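Drolta Mixed Cups, the odd-colors box
Reviewed by Lertchai Kongkaew
Filed under: Break Room

I have now spent more time thinking about the Drolta mixed box than I spent choosing my last car. We needed cups for the workshop. The old ones had gone wherever workshop cups go, and people were drinking coffee out of a measuring jug. Drolta's idea is that you pay less and they choose the colors, and none of them have to match. It had 2,811 ratings on the Chareonsuk store page when I ordered, most of them from people who appear to have been reviewing the delivery driver.

The box turned up in good shape, with paper between the cups and a card congratulating me on my taste, which I had been specifically asked not to exercise. We put them to work on the big wood bench. If a cup is going to wobble, it will wobble there, in front of everybody.

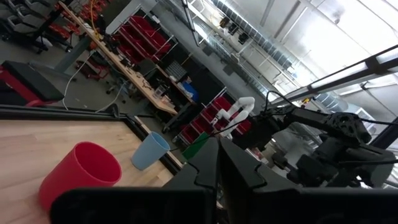 Nothing wobbled. I put every cup on the planks and poked it with one finger, and I poked the tall one twice. The bases sit flat and don't grab at the wood. I'd been burned by a Wusenska set a few years back that rocked like a rowboat whenever you set it down, and I still have the notebook with the rings on it.

Size is where things get silly. Drolta prints a capacity of 334 ml on the outside of the box, one number for the lot, as if the cups had been introduced to each other. The light blue one is taller than the red. Fill both to the same distance from the top and somebody is going to feel cheated, and in our shop that person will bring it up until February.

Color, though, I have no complaints about. The red is cheerful, the blue is pale and calm, and the purple mug has a white handle for no reason the card goes into. You can tell yours from across the room, and that ended a long-running dispute over whose coffee was whose.

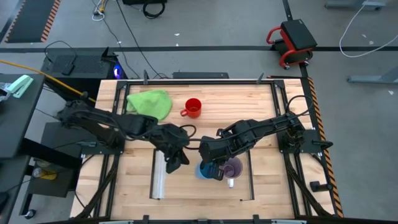

Red mug, purple mug and blue cup on the bench, plus the green cloth.

The handles deserve a paragraph. On the red mug I can get two fingers through comfortably and a third if I'm feeling brave. The purple one is a little tighter on my hand. Neither got too hot to hold with fresh coffee, and I make it hotter than is recommended by anyone.

Then there is the white cup. I keep changing my mind about it, so I've rewritten this section.

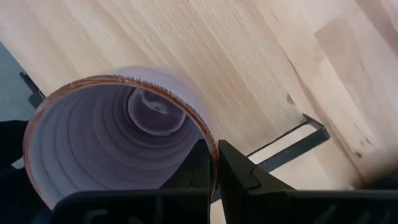
Page last updated: February

The rim has a reddish-brown line all the way around, speckled and uneven. A friend with nicer cups than mine calls it rustic. My first thought was that it needed washing, and my second thought was the same — so did everyone else's, apparently, because it kept getting put back in the sink. If you like that look, you'll like it. If you have guests, be ready to explain.

Inside, the wall goes down in rings toward the base. They're handy as fill lines if you're particular about milk. They also mean a sponge on a stick skates over the grooves, and you have to get in there with your fingers and a bit of cloth. I used the lime-green Uveck cloth for this, bought separately, and it does fine. It has never once been folded, and I don't see that changing. 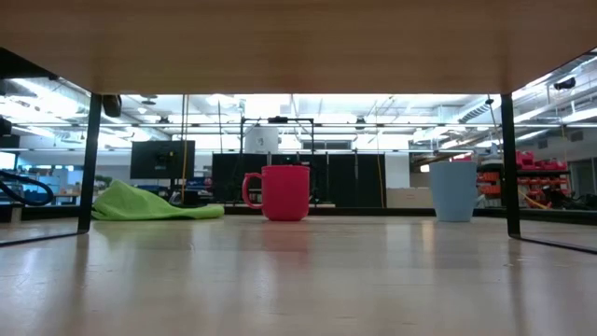
On a shiny tabletop the red one looks much more expensive than it was, so keep it out where visitors can see it and put the white one at the back of the shelf. The blue takes up very little room for its height and slots in beside the coffee machine, where the jug used to live.

Would I buy the box again? For a workshop, yes. I'd want to swap the white cup for a second red, and Drolta's reply on that point was that the mix is the mix. For a home kitchen I'd get 2 of something plain and skip the surprise. Anyone setting a table for company should look elsewhere.

Good: flat bases, sensible handles, colors you can claim.
Less good: one capacity printed for cups of different heights, and that rim.
Score: 71 out of 100. It would be higher if the card hadn't mentioned my taste.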